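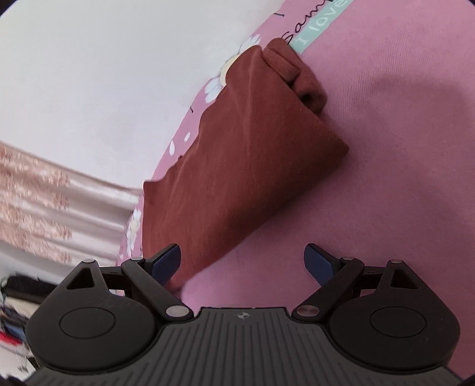 *A hand-held gripper with its jaws open, and a folded cloth on the bed. Photo from the Stummont household recordings.*

2019-08-22

I've spent a good part of this week folding laundry and calling it work, and I can report that we now have 464 recordings in the bag for Stummont, our cloth-handling project. The target is 2000, so there's a fair way to go, but I'm chuffed all the same!

For anyone new to the newsletter: we want a robot arm to learn how to pick up, fold and put away ordinary household fabric, and it learns by being shown. A person holds the gripper, squeezes it to close the jaws and does the job themselves, while a camera mounted on the tool records the lot. No arm needed in the house, so the kit goes home with you in a rucksack (a large one, admittedly) and you can get on with it between breakfast and the school run.

Bedrooms were Hedvig Björklund's idea. We'd been working on bare tables since April and the system had got rather good at bare tables. Put a towel on a patterned cover and it went to pieces, grabbing at the print as if it were a crease. So now we do beds. The one at the top has a pink sheet with daisies and lettering on it, and a rust-brown cloth lying across the middle, which is exactly the sort of busy background I wanted more of.

I did 70 of the recordings myself and my thumb knows all about it. The knack is going slowly. My first go at a pillowcase was so brisk that Njål Holmgren, who checks everything that comes in, sent it straight back with the note "are you being chased?" Fair enough. He's also asked that we leave the clutter where it is and stop tidying the room first, so if you've been hoovering on our account, please don't.

Mistakes are welcome too, by the way. If you drop a sleeve, pick it up again and carry on, as we'd like the robot to see how a person gets out of a muddle. Just don't stop the recording halfway.

Next up is a batch of 100 with two people sharing one fold, which Oda Holmgren and I tried out on a duvet cover on Tuesday. We laughed a lot and got four we could use. She thinks it'll go better with a fitted sheet. I think she has never folded a fitted sheet.

If you'd like to borrow a kit, Birger Eklund keeps the list and there are a couple of free slots before the end of the month. Bring your own towels!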